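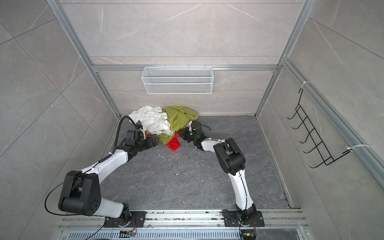 Two arms and a small pile of clothes at Trotero's workshop in Sowerby.

Can a robot do my laundry yet? I went to Sowerby in October to find out, and the short answer is — sort of, if you've got the patience.

Trotero has been trying its pair of arms on crumpled clothes, the job most of us would hand over first. Lizeth Ticona, who runs the trials, told me they've logged 600 goes at picking one item out of a heap, and 232 went wrong. Usually the grippers come up with two things at once, or nothing at all.

"Plates are easy, they stay plate-shaped," she said. "A shirt is different every time you drop it."

I asked when I could have one at home. She laughed, then said hotel laundries would come first, and that folding is still a long way behind picking up. A longer trial is planned at a laundry in Cladville next spring. I'll be going along to that one too — with a bag of my own socks, if they'll let me.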